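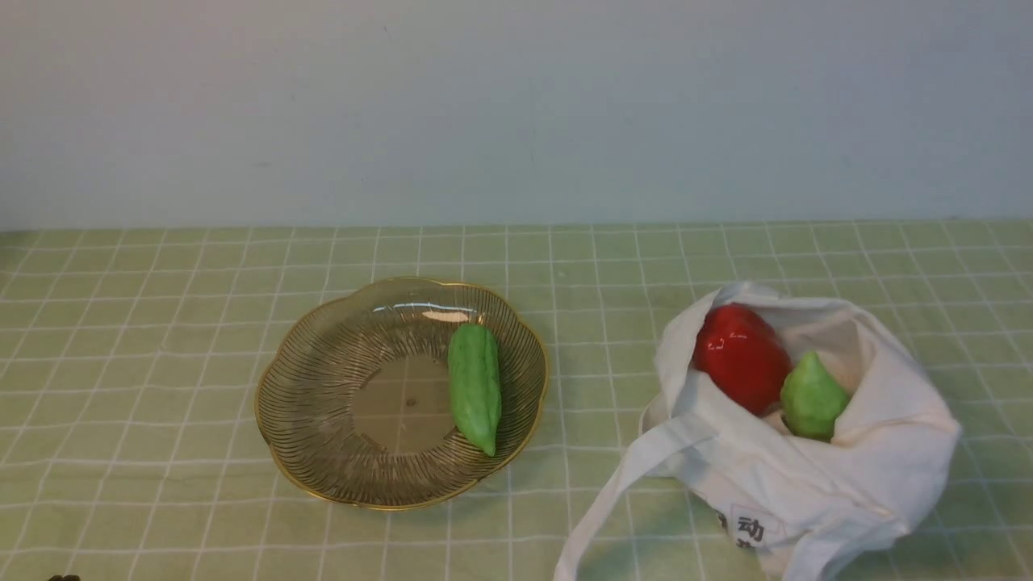

Celside group closes in on 600 vegetable lessons for its robot arm

If you have walked past the old Bradard building in Celside lately and wondered why the lights on the second floor are on well before eight in the morning, the answer has a good deal to do with vegetables. The small team behind the Gimano project has spent the winter up there showing a robot arm how to move play vegetables between a cloth shopping bag and a glass dish, over and over, and it now has almost 500 recorded examples to show for it. The goal is 600 by the end of March, and from the mood in the room last week it looks like they will get there with a little time to spare.

The idea is easy enough to explain, even if the doing of it takes patience. A person guides the arm through a short job from start to finish, such as taking a pepper out of the bag and setting it down in the dish. While that happens, the cameras record what they see and the computer keeps track of how every joint moves. Then things are put back in some new arrangement and the whole business begins again. Once enough of these runs are stored, they are used to train a program that is supposed to work out the next movement for itself from what the cameras show it.

"People come up the stairs expecting it to be dancing or something," said Imelda Galang, who leads the project and who made me a very welcome cup of tea before we had even sat down. "And what they get is me saying, all right, let's do the bitter melon again, a bit more to the right this time. But I love it, I really do. You start to notice how much your own hands do when you unpack the groceries, all the little tilting and nudging that you never think about."

Three people share the job of guiding the arm, usually swapping places after an hour, and on a good day they bring in 70 usable runs between them. Galang is careful about that word, usable. A run where the gripper bumps the rim of the dish is kept, as long as the vegetable ends up where it should. A run where the person guiding it changes their mind halfway through, and goes back for a different vegetable, is marked and set aside. She spent most of the first month arguing with herself about where that line should be, she told me, and she has a notebook full of crossed-out rules to prove it.

The things on the table were chosen with some care. The cloth bag is there for its floppiness. It never falls the same way twice, its handle ends up all over the place, and its folds can hide half of whatever is inside. A stiff box would have been much simpler, and for the first few days a stiff box was what they used, until Galang decided that hardly anyone she knew carried their shopping home in one. The glass dish, with its wavy gold rim, brings a different kind of trouble. You can see the checked cloth straight through it, and the light bounces off it in little white streaks, so finding the edge from a camera picture is a good deal harder than it would be with a plain china plate.

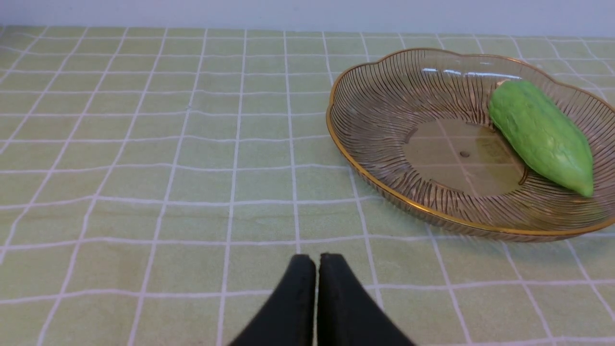
The gripper over the checked tablecloth, with a bumpy green gourd in the gold-rimmed glass dish.

The green tablecloth with its white grid has caused more discussion than anything else on the table, and I heard both sides of it within ten minutes of arriving. It makes life pleasant for the people, who can glance at the squares and see how far something has been shifted. The worry is that the program might come to lean on those squares as well and be lost without them. So the last batch of runs will be done on other cloths, one of them dark blue and one with a busy flower pattern that Galang's aunt was happy to part with.

As for the vegetables, they are play ones, and they have been picked so that each asks something a bit different of the gripper. A red bell pepper is wide and shiny. A chayote is narrow at one end and heavy-looking at the other, so where you take hold of it matters. The bitter melon is long and bumpy, and the way it lies in the dish decides whether the fingers should come at it from the side or from nearer the tip. The team did try a real pepper back at the beginning, and it lasted through an afternoon of being picked up and put down before it was, in Galang's words, fit only for soup. (It did become soup, I was told, and quite a decent one.)

I was allowed a turn at guiding the arm myself, and I am sorry to say that my contribution to science was a run in which I closed the fingers on a good handful of bag and no vegetable whatsoever. Galang saved it anyway in the folder for runs that went wrong. She thinks that folder may be useful later on, when the team wants to teach the program to tell a good grip from a bad one, and she was kind enough to say that mine was a very clear case.

The training itself will be done with Chaiyaporn, a small software firm across the river that has been helping with the storage of the recordings since the autumn. A first test was made with the runs collected up to the middle of the winter. Results were mixed. The arm reached for the right thing fairly often when the vegetable was lying in the dish in plain view, and did a lot worse when it had to go into the bag, where it tended to hover over the opening and then settle on a fold of cloth. That is why most of the runs still to be recorded begin with the vegetables deep in the bag and the opening facing in all sorts of directions.

When the last of the 600 is in, the team plans to put the recordings out for other groups to use free of charge, along with the notes on which runs were set aside and why. Galang would like to move on to bread next, or possibly eggs, though she laughed when she said eggs and looked over at the floor. Before that comes an open afternoon at the Bradard building, from two until five, at which visitors can have a go at guiding the arm themselves. The date will be posted on the door downstairs, and children are welcome as long as they bring a grown-up with them.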